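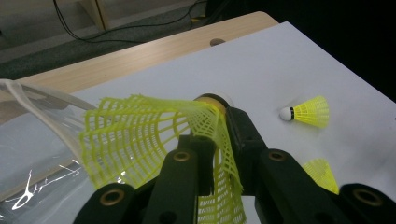

Figure 1. The Immont hand-held gripper closed on the base of a yellow plastic shuttlecock, with two more on the white board.

Evaluating the Immont Gripper Kit for Collecting Shuttlecocks: Final Project Report
Brinthorpe College, Applied Automation
Submitted Dec 22, 2019

1. Why we did this

The Immont kit is sold to schools and colleges as a linkage gripper that can be "used by hand today and bolted to an arm tomorrow". The sales page says it handles "delicate and irregular sporting goods" and our department was considering a class set. Our group was asked to find out whether the kit does what the page says, using a task the badminton club at the Munthorpe campus had been asking for, picking up shuttlecocks after practice.

We should say at the start that we weren't convinced going in. Two of us had used an earlier kit from a different supplier that spent most of a semester in its box. We have tried to be fair, and where the Immont did well we say so.

2. What was in the kit

The links are black plastic and bulky, with brass bushings at the pivots. The bushings are the best part of the design. After the full set of trials there was no play that we could feel, and the action stayed smooth. We had expected to be tightening things every session and we didn't.

The manual is less impressive. It gives the assembly order twice, and the two versions disagree about which link goes on first. We followed the second version, got it wrong, and started again with the first. Assembly took one full lab period and half of the next. The sales page says it can be done in a lunch hour.

There is no parts list with spares pricing. We emailed the distributor to ask what a replacement jaw would cost and were told to order a second kit. For a class set that is a serious problem, and we don't think the department should buy anything until it has a written answer.

3. Method

We used plastic shuttlecocks, as the club does for juniors. Each attempt started with the shuttlecocks lying on a white board on the bench. The operator closed the gripper on one, lifted it clear, moved it over a bin beside the bench and let go. A trial counted as a success only if the shuttlecock went into the bin on the first try, without being touched by the other hand.

We ran 1,048 attempts over the term. Operators swapped every session so that one person's good technique wouldn't flatter the kit. We recorded where the gripper had hold of the shuttlecock in each case, base or skirt, as we suspected early on that this mattered more than anything else.

We didn't test feather shuttlecocks. The club wouldn't give us any, which is reasonable considering the price of them. The sales page makes no distinction between the two types, so readers should be aware that our results say nothing about feathers.

4. Results

We logged 116 failures. Put that way it sounds decent, and we expect it is the number the distributor would want to quote. We don't think it should be taken at face value for three reasons.

First, the operator is doing a lot of the work. A person holding the gripper can see which way the shuttlecock is lying and turn their wrist to suit. With the kit bolted to an arm, something else has to make that decision, and the kit includes nothing to help with it. Our success rate belongs to a person and a gripper together.

Second, a grip on the base was dependable and a grip on the skirt wasn't. More than two thirds of the failures were skirt grips. The mesh folds under the jaws, the operator feels resistance and assumes a good hold, and the shuttlecock slides out on the lift. Going for the base fixes most of this, but it is a small target.

Third, a successful pick isn't necessarily a gentle one. The skirt is wide and the links are thick, so even with the jaws on the base the mesh can get pushed up against the mechanism. Figure 1 is a base grip of the kind we would count as good, and the skirt is still bent and splayed around the central link. We hadn't planned to measure damage and only began checking in the last few sessions, so we have no proper figure for it. We retired 3 shuttlecocks with skirts that no longer sat straight. They may have been tired to begin with - the club gave us its old ones.

5. Comparison with the Sivakumar tube

The club already owns a Sivakumar pickup tube, a plain plastic pipe that you push down over a shuttlecock. We borrowed it for one session. It was quicker than the gripper in the hands of every member of the group, and it stores what it picks up. It can't be mounted on an arm in any useful way that we could think of, and it can't place an object in a chosen spot. If the job is clearing a court, though, a club would be mad to choose the Immont over it.

This was an informal comparison with no fixed number of attempts and should be read as an impression only.

6. Limitations

All trials were on a bench at a comfortable height. A gym floor would be harder on the operator's back and probably on the results. Lighting changed between sessions and we didn't control for it. We lost 2 sessions of data when a spreadsheet was overwritten; those attempts aren't in the total given above.

We never mounted the gripper on an arm. This was in our proposal and we ran out of time, partly thanks to the assembly instructions. It means the second half of the seller's claim is untested by us, and we could find no test of it by anyone else.

7. Recommendation

We recommend against a class set at present. One kit would be worth having as a teaching aid for linkages, as it is solid and the motion is easy to follow with the kit in your hand. As a tool for "delicate and irregular sporting goods" it is oversold. The phrase covers a great many objects and we tried one of them.

If the department does go ahead, we suggest asking the distributor for the following before March:

A corrected manual with a single assembly order.
Prices for individual links, jaws and bushings.
Any record of trials with the gripper mounted on an arm, including the failures.
A narrower jaw option, or the dimensions needed for students to make their own.

The kit, the raw log and the remaining shuttlecocks are in the project cupboard at Munthorpe. The tube has gone back to the club.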